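霍鲁蒙特工坊 学生夹爪课题组
工作台与手持夹爪日常维护要点

本页供参加“帕拉尔”手持夹爪课题的各组同学查阅,内容涵盖台面清洁、夹指紧固、线缆整理与收尾检查。新加入的同学应在首次上台操作前通读一遍。各组原有的做法与本页不一致的,以本页为准。

一、台面清洁

木质台面应使用拧干的软布顺木纹方向擦拭,不得用湿布长时间覆盖。胶渍可先以塑料刮片轻轻推起,残余部分用少量中性清洁剂处理,随后立即擦干。禁止使用钢丝球、美工刀片及丙酮。

台面出现轻微划痕时,用400目砂纸顺纹打磨,力度宜轻,面积不宜超出划痕两侧各一指宽。打磨后用吸尘器清除粉尘,再薄涂一层木蜡油,静置过夜。打磨工作一律安排在周三下午,其他时段台上常有夹爪与线缆,粉尘容易进入关节。

过线孔边缘容易积灰,可用旧牙刷沿孔壁刷一圈。孔口若起毛刺,将砂纸卷在铅笔上打磨即可。

二、夹指与螺钉

打印件上的螺钉孔强度有限。安装夹指时,先用手将全部螺钉旋入至刚好贴合,再交替拧紧。螺钉头与打印件表面贴平后,最多再转四分之一圈。孔位已经滑丝的,应更换打印件,不得以加粗螺钉或滴胶的方式勉强使用。

夹指内侧的接触面宜保持干燥、无油。擦拭时使用无绒布蘸少量异丙醇,每次课前一遍。打印件表面的细小颗粒感有助于抓握,不必磨光。

备用夹指存放在标有“Irport”字样的分格盒内,左右分开。取用后请在盒盖内侧的表格上登记编号与日期。

三、线缆

线缆应沿桌腿或支架走线,每隔50厘米用魔术贴扎带固定一次,扎带以能够插入一根手指为宜。不建议使用一次性尼龙扎带,剪断时容易伤及线皮。暂时不用的线缆按“8”字形盘好,挂在墙侧挂钩上。落地线缆不得横穿通道。

拔线时握住插头,不可拉扯线身。插头附近的外皮若有开裂,应立即停用,并系上红色标签,放入维修箱。

四、练习前的布置

抓取练习开始之前,应将工具、螺钉盒与水杯移出操作区,两指之间及其前方留出足够的台面。照明以单侧柔光为佳。台面上的阴影过重时,可将台灯略微抬高,或在灯罩前加一层描图纸。各组如需固定灯位,可用纸胶带在桌沿作标记,课后揭除,不留残胶。

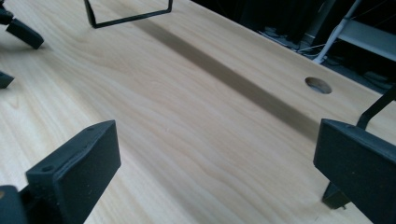 图一 浅色木台面与两侧黑色夹指,右后方可见台面圆孔。

练习用的小件按组装入自封袋,袋面写明组别。参加“维托拉”(Vītola)校际赛的小组另备一套,不与日常练习件混放,以免磨损程度不一而影响调试结果。

五、收尾检查

离开前请逐项完成:
夹爪断电,夹指处于张开状态;
台面擦净,粉尘与碎屑倒入带盖垃圾桶;
螺丝刀与内六角扳手归入工具板原位;
充电中的电池移至防火垫上,并由当日值班同学确认;
关闭台灯与排插总开关。

砂纸、无绒布、异丙醇等耗材由课题组统一采购,领用时填写领用单,单号从453号起续编。自行购买的耗材须经指导教师同意后方可带入工坊。

本页内容于每年十一月修订。修改意见可投入工坊门口的意见箱,或在组会上提出。

霍鲁蒙特工坊 教学管理组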